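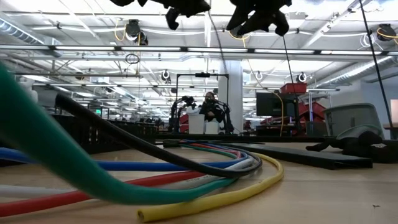 Zakhar Moroz wrote in to ask why we bother having rules at all for arms this small, when the big fenced-off cells are the ones that can really hurt you. Fair point, Zakhar, and you're not the first to make it! My answer is that the big ones get all the respect already. With a fenced cell you have to open a gate before you can do anything dumb. With a bench arm you just lean in.

Search this site Search Go

Bench rules for small arms, with pictures
12/9/22 by Taras Tkachenko

I've been promising to put our house rules up ever since the write-up on cable handling, and since then I've had a bunch of emails from people setting up their own benches (hello to the folks at Listcombe, I owe you a parts list). So these are the rules we work by, with the bench pictures to go with them. They're our own habits and you should read your arm's manual first. We started with a two-page sheet from Prornov and crossed out whatever didn't fit, then wrote more in the margins until it needed retyping.

Tubing and wire come first. Soft things are the hardest work for a gripper and they're also what people get careless with. You can have green, black, blue, red, gray and yellow all in one bundle on the tabletop, and my rule is that the whole bundle stays on the wood, with no part of it trailing over the side where a sleeve or a chair can catch it. Anything longer than the bench gets coiled and tied first. Cut ends get a look before every run, too. We swap a bundle out after 200 cycles whether it looks tired or not – I used to go by eye and I was bad at it.

Same goes for overhead cords. If a cord comes down near a gripper, move the arm through its full range by hand with the power off and watch where the cord goes. All the way, please, including the silly poses you think you'll never use.
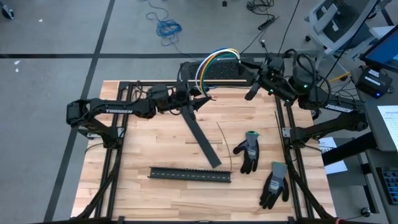 Speed limits are where I get the most arguments. We run at the low setting for anything new and it stays there until the log shows 586 clean moves, a number that came from Bestero's old checklist and that I've never had a good reason to change. People hate it. It feels like forever when you're just picking up a rail! But with two arms sharing one tabletop you need to know what each will do with something long in its grip, and a flat black bar hanging down toward the middle of the table takes up a lot more room than the gripper does. So when we plan a move we plan for the part, end to end, plus a hand's width. The tabletop between the arms counts as arm space, and if you've left your gray gloves with the black palms over on the right side, you stop the arms and then you get them. No quick grabs.

A few smaller ones that didn't fit anywhere else:

Whoever presses start says "moving" out loud. Yes, even alone.

Stop button gets tested first thing, then again after lunch. Write it down both times.

Power cords on the floor stay outside the walking path. I trip over things, so this one is mostly for me.

A wrist that can turn close to 360 degrees will wind up its own cables if you let it, so send it home between jobs.

I've got roughly 2,000 words more on grip force sitting in a draft, and Panyasiri has asked for the checklist in a form they can print. Both in December if I can manage it. Zakhar, if you still think it's overkill, write back and tell me which rule you'd drop.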